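July
By Zuleica Damasceno

Peel the fruit first. That's my whole argument and I'll keep it short, the kids are home in 11 minutes.

I grew up in Dusthorpe where a mandarin came to you whole and you dealt with it. Thumbnail in the top, juice in the eye. Character building, said my mum. Maybe. But a whole mandarin sits in the bowl for a week going leathery, and a peeled one on a bright cloth gets eaten. 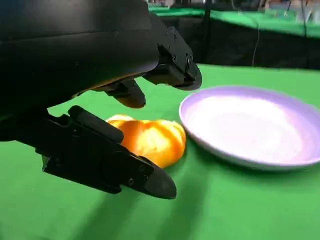
Colour does half the work, I reckon. Orange against green, you can't walk past it. Same mandarin on our old beige bench - forgotten. And don't split the segments. Leave it in one piece so it still looks like fruit and not like leftovers from someones lunchbox.

Then the light. People spend a fortune on kitchens and eat under a tube that makes everything look grey.

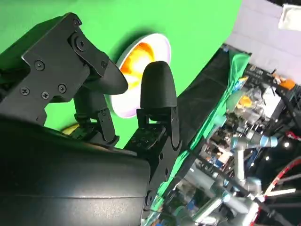

A warm lamp, low down, costs less than a week of takeaway. I'd put one near every table in the country. Food looks better, people sit longer, and teh phone goes face down for a bit.

Yes, peeled fruit dries out. So peel one at a time. Gotta run.

Comments

Terence Fothergill: Peeled my first in years last night. Sticky, but gone in 13 seconds.

Emiko Hoshino: Disagree, the peeling is the best part! With you on the lamp though.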